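The Hukelach Bus

My grandfather left me his accordion, which I can't play, and his seat on the Hukelach bus, which I didn't know you could leave to a person.

I found out about the seat from the lawyer. She slid a little brown card across the desk and said, "And there's this," in the voice people use for a coupon. Row 3, window side. It had his name on it, Svetozár Kubíček, in that slanted handwriting of his that always looked like it was walking into the wind.

"What do I do with it?" I asked.

"I suppose you sit down," she said.

So I went, on a freezing Saturday, with the card in my mitten and a cheese sandwich in my coat. The bus leaves from behind the old Civora shoe store (it's been closed for years, but everybody still says "meet me at Civora"). I was early. The driver was sitting on the step, peeling an orange, and he looked at the card and then at me for a good long while.

"You have his ears," he said.

I do have his ears! My mother has been apologizing for them my whole life. I said thank you, I think, and went to find my seat.

Now, I should explain that my grandfather rode this bus every week from the time he retired, and not one of us ever asked him where it went. I know how that sounds. But he'd come home at supper with his cheeks red and his hat on crooked, and someone would say "Good day?" and he'd say "Good day," and then we'd pass the potatoes. He wasn't a secretive man. He just answered the question you gave him, and we kept giving him the same one.

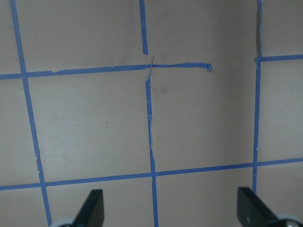
The other passengers got on one at a time, stamping their boots. They were all old, and they all knew each other, and they all had cards. A woman in a huge green scarf took the seat next to mine and started unpacking her bag onto my lap without asking. Walnuts, a thermos, a deck of cards, a pair of men's gloves.

"Those are his," she said. "He left them in December. I've been carrying them back and forth like a fool."

I put them on. They were much too big and the left one had a peppermint in the thumb.

Her name was Yusuf. That was her last name, and she wouldn't tell me the first one because she said I hadn't earned it yet. She dealt me in without explaining the rules, and I lost 16 hands in a row while we climbed up past the quarry and the pine woods and a long white field with one horse in it. Every time I lost, the man across the aisle patted my arm and said, "Just like him." I'd always thought my grandfather was good at cards. He beat me every Christmas!

"He beat a child," said Yusuf. "Anybody can beat a child."

It took almost two hours to get to Hukelach. I'd built it up by then, of course. I had a lake in my head, or a monastery, or (I'm ashamed to say I gave this one real thought) a second family. The bus pulled over by a stone wall and the driver turned off the engine. There was a shed with a stove in it, and a bench, and a view of the next hill, which looked a lot like the hill we were on.

"What's here?" I asked.

"Soup," said Yusuf.

And there was. It came in a dented pot that the driver had kept under a blanket behind his seat. It was bean, with a lot of pepper. We ate standing around the stove, and they argued about whether the Cletado brothers had cheated somebody out of 600 crowns for a goat before I was born. One man got so worked up that he had to go outside and walk around the shed. When he came back they started over from the beginning for his sake.

I asked if my grandfather had taken a side.

"Both," they said, all together, and it made them laugh until Yusuf had to hold the wall.

We got back on at dusk. I fell asleep against the window, and when I woke up my mother's street was going by, and my hat was on sideways, and I had walnut shells in my hood.

She was setting the table when I came in. She looked at the gloves first. Then she looked at my face, and I could see her getting the old question ready, and I could see her stop.

"Where does it go?" she said.

I sat down, still in my coat, and gave her the peppermint, and started with the orange.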